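I've been reading water-sharing agreements for 8 years and I'd like to tell you about the Kolent, a river most of you have never needed to think about. Lucky you. Thread.
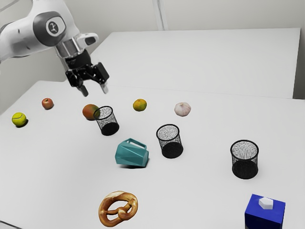
The Kolent starts in the hills above Nidstead, goes through two districts that don't like each other, and ends in a reservoir that belongs to a third. Everybody upstream wants to irrigate. Everybody downstream wants to drink. The fish were not asked.

In June the two upstream districts signed a deal on how much each can pump in a dry year. There was a ribbon. I don't know what the ribbon was for, as there was no structure to cut it in front of. They strung it between two parked trucks.

The deal is 194 pages long. I have read all of them, including Annex F, which is a list of the other annexes.

The main idea is fine. When the flow at the Nidstead gauge drops below 502 liters a second, both districts cut their pumping by 30 percent. Simple. You could put it on a fridge magnet.

Then you get to the definitions. "Flow" means the average over the previous month. So the river can be a damp path with a shopping cart in it, and for the purposes of the agreement it's still doing great, thanks to that big storm three weeks ago.

And 30 percent of what? You'd hope the answer is "what they pumped last year." The answer is "permitted volume." The permitted volume was set back when the east district grew a lot more beets than it does now. They could cut 30 percent off that and still pump more than they do today.

I asked Letay Abdella about this. She's a hydrologist and worked on an early draft. She said her version used real pumping records. Then she said a word I won't post, and asked if I wanted more coffee.

The west side comes out worse, by the way. They put in meters. They fixed their leaky canals. Their permits got trimmed to match. So their 30 percent is a real 30 percent, off real onions. That's what you get for keeping good books.

The gauge itself! I drove out to see it. It's a pipe on a post at the old Teshome bridge, and there's a bird's nest on top. The data goes to a company called Floltix, which posts it on a website that wants you to make an account. I made an account. It's been "pending review" ever since.

Several of you have asked if you can get the readings some other way. Yes: the district office will print them for you. You have to go in person, before noon, and they charge by the page. The man at the counter was very nice and clearly hadn't seen a visitor in a while.

OK, the downstream reservoir people. They aren't part of the deal at all. They were invited as "observers" and given a seat, a name card and, as far as I can make out from the minutes, one chance to speak. They used it to ask when they could speak.

Ayantu Dinsa runs the water utility down there. Her line, on the record: "We get what's left, and we find out how much when it arrives." She has asked for a guaranteed minimum release every summer. It went in the minutes as "a comment was received."

To be fair (I try it every so often), a bad deal might beat the old system, where the two districts pumped at night and accused each other in the morning. At least now there's a number and a phone line. I called it. It works! It's the same man at the counter.

What I'd change, if anyone with a pen is reading. Use a weekly average for the flow. Base the cuts on metered pumping. Give the reservoir a vote, or at least a second question. And somebody move the nest once the birds are done with it.

The joint board meets again on 28th October and it's open to the public. Public comment comes after the budget item, so bring a sandwich. I'll be the one in the back with Annex F.

A few replies: no, there's no dam planned. Yes, I know about the 1-page summary; it leaves out the definitions. And to the person who asked if beets really need that much water, please don't get me started, I have a folder.

Folder thread next week.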